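The guest room at Clonden has now been in regular use for five years, and a review of how its bedding is bought, washed and stored is overdue. The present post records the household's practice as it stands, together with the changes adopted since December. Readers who wrote in after the earlier post on towels will find most of their points taken up below.

## Purchase

All quilts and coverlets for the room are now cotton on both faces. Two polyester coverlets were retired at the end of last winter. They had held their color well, but guests found them too warm in the early part of the night and pushed them to the floor, which meant more washing.

The filling matters more than the shop label suggests. A thin cotton filling, closely stitched, keeps its shape through repeated washing. A thick filling with widely spaced stitching tends to move toward the corners, and once it has moved it can seldom be coaxed back. Before any purchase, the cloth is held up to a window and the filling checked for bare patches. Shops do not always welcome this. Gebretsadik, on the market street, has never objected, and most of the household's linen has come from there.

Price has proved a poor guide. The most expensive quilt the household owns was the first to lose a seam, and it has been mended three times along the same edge.

## Washing

Quilts are washed alone, in cool water, with half the usual measure of detergent. Too much soap leaves the filling stiff, and a second rinse is always run. The machine at home is too small for the double quilt, which goes to the Undeo laundry instead. The large drum there takes it easily, although the dryers run hot and must be set to low by hand.

Drying is the step at which most damage is done. A wet quilt hung from two pegs will stretch along its own weight. It is the practice here to lay it over three parallel lines and to turn it once at midday. In poor weather it is spread over the clothes rack in the hall, with the door to the stairs left open for air, and it may stay there for two days. The hall is not then fit for visitors, and the calendar has to be planned with that in mind.

Ironing is not recommended. The stitching flattens and the surface takes on a shine. A light shake and a firm smoothing with the palm of the hand are sufficient.

## Folding and Storage

Quilted cloth should be folded as few times as the shelf allows. Each sharp fold presses the filling thin, and if the same fold is used all year a permanent line will form. Since the new year, the fold has been changed each time a quilt is put away – in thirds on one occasion, in halves on the next.
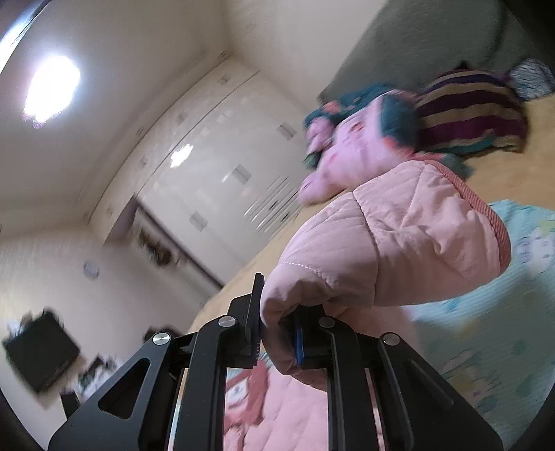
Natália Correia wrote to disagree with the whole idea of folding. In her house quilts are rolled around an old bedsheet, tied with tape and stood upright in the closet, and she has not had a crease in years. She added that people who store quilts in plastic bags deserve the smell they get.

The rolling method was tried here for one season. It works well for single quilts. The double, once rolled, would not pass between the closet rail and the shelf, and it was returned to its former place. The remark on plastic bags is accepted in full. A plain cotton pillowcase makes a perfectly good cover, and it can be washed along with everything else.

Cedar blocks are placed on each shelf and sanded lightly in spring. Lavender was given up after one guest slept badly and blamed the scent. The closet door is left ajar for an hour each morning during damp months.

## Before Guests Arrive

The bed is made on the morning of arrival and not earlier. Bedding taken straight from the shelf has a closed-up smell that an hour by an open window will remove. The bottom sheet is put on first and the room then aired, with the coverlet left folded over the chair until the window is shut.

A spare blanket is kept at the foot of the bed throughout the year. Lavanya Acharya, who stayed in the warmest week of last summer, used it every night.

## Matters Outstanding

The mended quilt will need new binding along its full length before the autumn. A narrow cotton tape from Jedar has been ordered in white. If the color proves too bright against the older cloth, it will be soaked in weak tea – a method that served well enough on the curtains.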